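Enseñar una tarea a un brazo simulado por mando remoto
Informe de proyecto, asignatura de Robótica de Servicio
Autores: Bảo Khúc y Sadao Kuroda

1. Objetivo

El proyecto Drondlow compara dos maneras de mostrar una tarea a un brazo Franka dentro de un simulador: mover el efector con un mando de seis ejes o fijar puntos de paso con el teclado. La tarea es siempre la misma: coger un objeto alargado rojo y negro y dejarlo apoyado junto al cubo morado. Trabajamos sobre la escena de cocina que el grupo Nowakowski preparó el curso pasado, sin cambiar los objetos ni la iluminación.
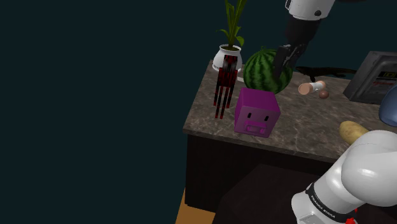

La vista exterior fue la primera que usamos para manejar el brazo. Permite ver el conjunto y sirve para aproximarse, pero la profundidad se calcula mal. La pinza puede acabar contra la sandía, con las puntas de los dedos justo por encima del cubo, y desde este ángulo cuesta decidir hacia qué lado hay que retirarla. Además, el propio brazo tapa parte de la encimera en la esquina inferior derecha. Por eso añadimos las vistas cercanas a la pantalla del operador.

2. Grabación de las demostraciones

Cada uno grabó la mitad de las 80 demostraciones. El programa de captura, Plivurov, guarda la posición de las articulaciones, la apertura de la pinza y las vistas. Cortamos cada demostración a los 500 pasos – las que no habían terminado se descartaron y se repitieron.

El momento más delicado es la bajada. Con el objeto colgando en vertical, su extremo inferior queda muy por debajo de los dedos, y lo que hay que vigilar es la distancia entre ese extremo y la esquina del cubo. Al principio mirábamos los dedos y bajábamos demasiado. Reducir la velocidad del mando en el tramo final nos dio un control más fino.
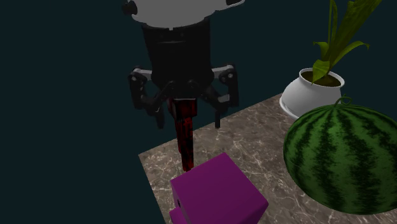
3. Resultados

Con el mando descartamos 6 demostraciones; con el teclado, bastantes más, casi todas por tiempo. Las trayectorias del teclado son más rectas, pero tienen paradas largas entre puntos. La política entrenada con ellas, usando la biblioteca Sturkham, copia esas paradas. La entrenada con el mando se mueve de forma más continua y corrige mejor la orientación de la muñeca.

La vista desde la pinza fue la más útil para alinear. Los dos dedos quedan a los lados del objeto y se puede comparar su punta con el borde del cubo. Tiene el inconveniente de que el cuerpo de la pinza oculta la base del objeto.

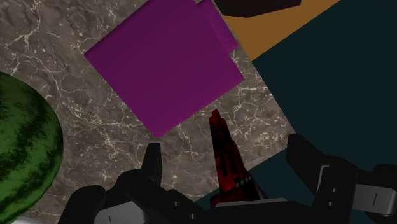 Figura 3. Vista cercana con los dedos a ambos lados del objeto rojo y negro y el cubo morado más arriba.

4. Pendiente

Falta probar con el cubo en otras posiciones y repetir la comparación con operadores que no conozcan la escena. También queda por revisar el filtro del mando, que introduce un retraso de 2 pasos.

Última actualización: 12 de noviembre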